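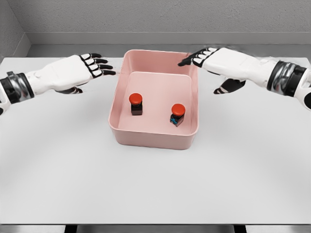
**Figura 7.1.** Recipiente rectangular de plástico sobre una superficie plana, con una mano a cada lado. Imagen generada por ordenador.

# Capítulo 7. Recipientes reutilizables y unidades de carga

## 7.1. Planteamiento

La elección del recipiente condiciona el coste de almacenamiento antes de que se fije la distribución de las estanterías. En la práctica, sin embargo, suele decidirse al final, cuando las alturas libres y los pasos de pasillo ya están comprometidos. Este capítulo aborda el problema en el orden inverso: se parte del artículo, se determina el recipiente y solo después se dimensiona el hueco que ha de alojarlo.

Se entiende por *recipiente reutilizable* todo contenedor rígido o semirrígido destinado a completar varios ciclos de llenado, transporte, vaciado y retorno. Quedan fuera los embalajes de un solo uso, tratados en el capítulo 5, y los palés, que se estudian en el capítulo 8 como soporte de unidades ya formadas.

## 7.2. Dimensiones nominales y útiles

Las dimensiones exteriores de un recipiente determinan su encaje en la estantería; las interiores, su capacidad. La diferencia entre ambas depende del espesor de pared, de la inclinación de los laterales y del reborde superior. En los modelos encajables, cuyas paredes divergen hacia la boca, la base útil puede ser sensiblemente menor que la abertura, y calcular el volumen a partir de esta última conduce a un error por exceso.

Se define el *coeficiente de aprovechamiento* como

$$
\eta = \frac{V_u}{V_e}
$$

donde $V_u$ es el volumen interior utilizable y $V_e$ el del paralelepípedo que circunscribe el recipiente. Para un modelo con $V_u = 103$ litros y $V_e = 136$ litros resulta $\eta = 0{,}757$. El coeficiente no incluye los huecos entre artículos, que se contabilizan por separado mediante el factor de llenado (apartado 7.5).

## 7.3. Apilado, encaje y retorno

Un recipiente apilable descansa sobre el reborde del inferior y transmite la carga por las paredes. Uno encajable se introduce en el inferior cuando ambos están vacíos, lo que reduce el volumen de retorno. Algunos modelos admiten las dos posiciones mediante un giro o unas asas abatibles, con una penalización en peso y en precio.

La proporción entre el trayecto de ida y el de vuelta es el dato que con más frecuencia se omite. En el almacén de Rillbridge, estudiado por Fleury, el sistema se había dimensionado únicamente para la ida. El retorno de los vacíos ocupaba 2 muelles de carga de forma permanente — capacidad que no figuraba en ningún presupuesto.

## 7.4. Identificación

El color es un medio de clasificación rápido, pero no sustituye a la etiqueta. Conviene asignarlo a una sola variable (familia de artículo, zona o estado) y mantener esa asignación en toda la instalación. Lu documenta en la planta de Cemau la coexistencia de dos códigos cromáticos, uno por zona y otro por turno, con errores de ubicación recurrentes en los cambios de turno.

## 7.5. Contenido del capítulo

Los apartados siguientes desarrollan el factor de llenado, la resistencia de las paredes bajo carga sostenida y el cálculo del parque de recipientes necesario para un flujo dado. El caso Furkeck, al final del capítulo, requiere los datos de demanda del anexo B. Se supone conocida la notación del capítulo 3.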